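Fato Baking Tables: Frequently Asked Questions

Last updated 2026-06-18

Fato runs cold-prep baking sessions in Trumholm. You mix, measure and shape at a shared table in our room, then take your dough or batter home to bake. The questions below come up most often by email and at the door.

Where are you?

Room 373 in the Kelemen Building in Trumholm. Use the entrance on the parking lot side. The elevator is to the left of the mailboxes, and the room is at the far end of the third-floor hall. The front entrance locks early in the evening, so don't count on it for the later sessions.

Is it a real kitchen?

No. It's a workshop room with a concrete floor, tables and a whiteboard. There is a sink down the hall. We have no oven and no stovetop, and every recipe we teach is chosen with that in mind.

How many people share a table?

The most we seat at one session is 8, spread over the tables. Two or three people work at each round table. If you book as a pair we keep you together. Larger groups can book the whole session.

Do I need to bring anything?

Bring a container with a tight lid, at least two quarts, to carry your dough home. A cooler bag is a good idea in summer. Bowls, cups, spoons and ingredients are on the table when you arrive. Aprons are on the hooks by the door.

What should I wear?

Closed shoes. The floor is hard and things get dropped on it. Roll up or push back long sleeves, and tie back long hair.

Which bowl is for what?

We use the same system at every table. The stainless steel mixing bowl is the main bowl, and everything ends up in it. The red bowls are for additions and for anything you want kept apart until later, such as chopped nuts or dried fruit. If a red bowl is empty at the start, leave it that way until the instructor asks for it. It's usually for cracked eggs.

Why crack eggs into a separate bowl?

A bad egg or a piece of shell is easy to deal with on its own and hard to deal with in a bowl full of butter and sugar. Crack one at a time, look at it, then tip it into the main bowl.

Are the eggs cold?

We set them out 30 minutes ahead in the carton so they lose their chill. Cold eggs can make creamed butter look curdled. It smooths out again once the flour goes in, so don't throw anything away if this happens at home.

Do you measure by weight or by cup?

Both. Flour is weighed. The basic enriched dough takes 460 grams, and we ask everyone to stick to that number the first time through. Milk, water and oil go in the clear plastic measuring cup. Set the cup flat on the table and bend down to read it at eye level. If you hold it up in the air it's easy to pour too much.

I don't own a scale. Can I still make this at home?

Yes. The recipe sheet gives cup amounts as well. Spoon the flour into the cup and level it off with the back of a knife. Scooping straight from the bag packs it down and you'll end up with a dry dough.

Why do you use tablecloths? Don't they get in the way?

The tabletops are old and rough in places, and flour works its way into the cracks. A cloth can be lifted off, shaken outside and washed. We bought checked ones on purpose, as a stray splash of vanilla doesn't show much. The cloth hangs well down the sides, so please don't tuck it into your apron or your belt. People do this more often than you would think, and then they stand up.

What size cloth would I need for a round table at home?

Measure across the top, then add twice the drop you want on each side. A 48-inch table with a 24-inch drop takes a 96-inch round cloth. For baking we'd suggest a shorter drop, ten inches or so, because your knees will be under it.

Will the bowls slide on the cloth?

The steel one can, when you mix hard. Fold a damp dish towel flat and stand the bowl on it. Hold the rim with your free hand as well.

Do we knead on the cloth?

No. Kneading is done on boards, which are handed out once the dough has come together. Keep the front of your table clear until then. Bottles, shakers and eggs go along the back, and the space nearest you stays open for the board.

Can I put my phone or bag on the table?

Please don't. There are cubbies under the window. You can take pictures whenever you like, but put the phone away afterward and wash your hands again.

Do you cater to allergies?

Partly. We can leave nuts out of a whole session if you ask when you book. We can't offer a gluten-free session, as wheat flour is used in the room every day. Eggs are used in most recipes. The February bread series was egg-free and we plan to run it again next winter.

How do I book?

Through Ultico, the booking page linked from our home page. You'll get a confirmation by email with the session name and start time. We don't take bookings over the phone.

What if I have to cancel?

Cancel in Ultico up to two days before and you get a full refund. After that we can move you to another date once, if there is a place. No-shows are not refunded.

Can children come?

Ages ten and up, with an adult who has also booked. The tables are standard height and we don't have step stools.

How long can I keep the dough before baking?

Enriched dough keeps overnight in the refrigerator, covered. Cookie dough keeps three days, or two months in the freezer if you portion it first. Batters with baking powder should be baked the same day.

My dough was fine in class and sticky at home. What went wrong?

Most likely nothing. Dough softens as it warms up, and a car in June is a warm place. Put it in the refrigerator for half an hour before you decide to add flour. If it's still too soft to handle, work in one tablespoon and wait a few minutes before adding any more.

Who cleans up?

Everyone does their own table. Scrape the bowls into the trash, stack them by size and take them to the sink. Close the egg carton and bring it to the refrigerator by the door. Wipe the bottles before they go back on the shelf, and leave the shakers full for the next group if you can.

Should we take the cloth off at the end?

Only if it's wet or something has been spilled on it. Otherwise brush the flour toward the middle, lift it off with the bench scraper and leave the cloth where it is.
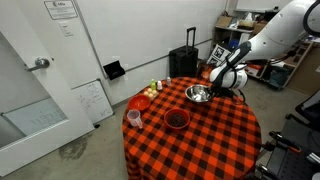

Wet cloths go in the hamper next to the sink, and clean ones are on the shelf above it.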